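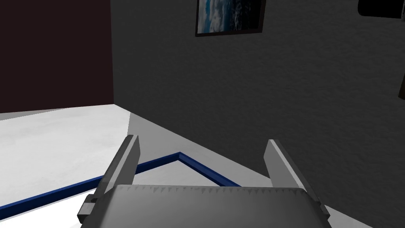 Open, with a bit of floor and wall in the gap.

1/9/23

Back on the bus to Sitdale this morning, the 53, and of course it sailed past the stop at Quartey Road with me waving my umbrella at it. Next one was 20 minutes. I ate my lunch on the bench (it was quarter to nine!) and so had nothing left by noon except a mint.

Tuấn rang while I was sat there. He's found a flat at last, over the baker's in Wornik, two rooms and a kitchen you have to walk through sideways, and he is thrilled with it. He wants me and Định to help carry the sofa up on Saturday. I said yes before I remembered how many stairs there are. Định says the sofa won't go round the bend and we should take the legs off first – he's probably right, he usually is about furniture.

Work was slow. Rang Mum in the afternoon and got the whole story of the neighbour's hedge again, with a new bit about the ladder.

Made leek soup for tea, far too much pepper. Still had two bowls. Tried to finish my library book and got as far as page 114 before my eyes went. The sister has just come back from sea and I don't trust her one bit.

Must buy stamps tomorrow, and bread.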